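Rundport talk, July 2, 2022
Storing cups and mugs on a raised shelf: speaker notes
Slot: 31 minutes including questions

Slide 1. Scope

Open with the title and go straight to scope. The talk covers drinkware on a small tabletop shelf: one board, one metal frame, mixed cups. Wall cabinets and hanging racks are out of scope. Anyone who came for the dishwasher session should be in the room next door.

State the question early. Given a shelf that holds less than the household owns, which pieces go up and which stay on the table?

Slide 2. Why drinkware is awkward

A plate has one footprint. A mug has two: the base it stands on and the space it takes up once the handle is counted. Packing by base diameter alone gives a plan that fails as soon as two handles meet.

Handles should all point the same way along a row. Left or right makes little difference. Changing direction midway costs the width of a handle.

Tumblers and glass cups have no such rule and can fill the narrow gaps, but glass should not be pushed along wood to make room. Lift, then lower.

Slide 3. Narrow board, lengthwise
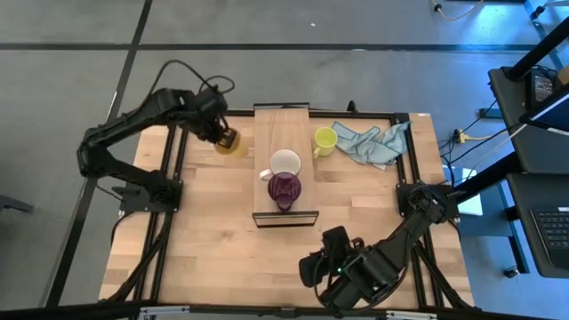

Two mugs on the board; amber glass cup held upright to the left of it.

Point to the white mug and its handle. The handle projects to the left, over the side of the board if the mug is set near that side. On a board this narrow the question of two mugs abreast does not come up. Work in single file.

Mention the tabletop as well. The board is only slightly darker than the table, so its long edges are easy to lose when looking straight down. In the Ritby kitchen we put a strip of tape along the edge and kept it.

Do not spend more than 2 minutes on this slide.

Slide 4. Loading order

Far end first, near end last. Heavy ceramic before glass. Set each piece down fully before letting go, and leave a finger's width between rims.

If a piece has to come out again, take out what stands in front of it as well. Reaching over a row is the usual cause of chips in the Bristdale log, which has 549 entries and is the only long record I have. The handout has the form if anyone wants to keep their own.

Slide 5. What stays below
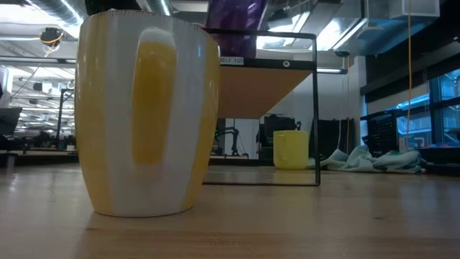

Slide 6. Notes on the previous slide

Keep slide 5 up while reading these.

The striped mug is the large one, white and mustard yellow, wider near the top than at the base. For a tapered mug, measure at the widest point. The base figure will mislead you.

The smaller yellow mug has straight sides. One measurement is enough, plus the handle.

The shelf has a label on its front edge. Label the frame and leave the board plain, as boards get swapped. The shiny purple item on top is the kind of thing I would move before loading: wrinkled surfaces give a mug no flat seat. Same for cloth. Fold it or put it elsewhere.

Slide 7. Mangubat sheet

Show the one-page sheet. Columns are piece, widest diameter, handle direction, height, place. Paper copies are at the door, 200 printed. The December revision adds a column for lids.

Questions. Likely first one: stacking. Answer: only identical straight-sided mugs, two high, never on the raised board.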